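3.2 Collecting the drawer demonstrations

The drawer task was meant to be the easy one. We put it first in the Kerkitix suite so that new operators could warm up on it, and it went on to use more operator hours than anything else in the suite. Every room is simulated and dressed at random from the Trasurholm asset pool, which has firm opinions about wallpaper. The robot has two arms, and the operator drives both through a headset and a pair of hand controllers. Figure 4 shows two moments from the same room.

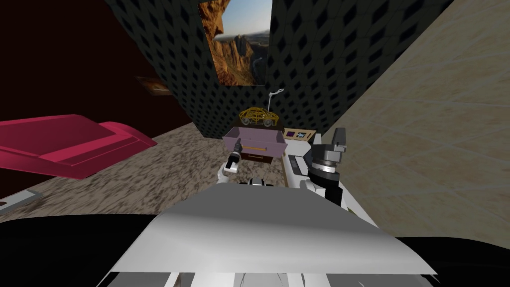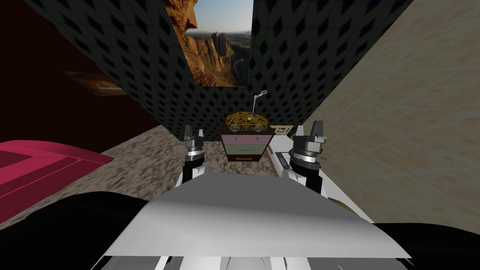 Figure 4. Drawer task, one room, robot's own view. First panel: left gripper at the front of the partly open lavender drawer. Second panel: both grippers upright, with the chest of drawers between and beyond them.

Liew, reading an early draft, objected that a task with one moving drawer and two arms was bound to teach the second arm to loiter, and asked why we had not simply locked it in place. We did consider this. A locked arm gives cleaner examples, and a policy trained on clean examples was very good at opening drawers as long as nothing else was ever asked of it. Our later tasks need both hands, so we left the spare arm free and told operators to park it wherever they found comfortable. Comfort varied a good deal. The policy learned all of the parking spots and, in early training, liked to visit several of them before touching the drawer.

Each operator recorded in blocks, with a break between blocks that the protocol called mandatory and the operators called lunch. An episode began when the room loaded and ended when the operator pressed the trigger to say the drawer was open. We had first planned to end episodes by script, once the drawer had moved a set distance along its rail. The script was never wrong about distance, but it stopped the recording while the fingers were still closed on the drawer, so the policy learned to open a drawer and then hold on to it for good. Letting the operator end the episode fixed this, at the price of a tail of idle frames, which we trimmed afterward.

We collected nearly 3,000 episodes and threw out 117. Most of the rejects were physics trouble: a finger sank into the drawer front, the solver took offense, and the drawer left the room. The rest were human. One operator closed every drawer again before pressing the trigger, out of good manners, and those episodes had to be relabeled as a different task. We kept slow episodes, clumsy episodes, and episodes in which the first grasp missed, provided the drawer was open at the end. Missed grasps proved useful in training (Section 5), and they were cheap, as our operators supplied them without being asked.

Objects on top of the furniture were left loose in the simulator. They are not part of the task and carry no reward, but an operator who yanks a drawer can shake them, and we wanted that to show up in the data. Operators were not told whether knocking something over counted against them. They all assumed it did, and drove more gently than the written instructions required. We have since dropped the paragraph on gentle driving from the instructions, with no change that we could measure.

The Starnesham split holds out rooms only. Handle shapes and drawer sizes appear on both sides of it, so results on that split should be read as a test of new surroundings and not of new furniture. Splits by handle are given in the appendix.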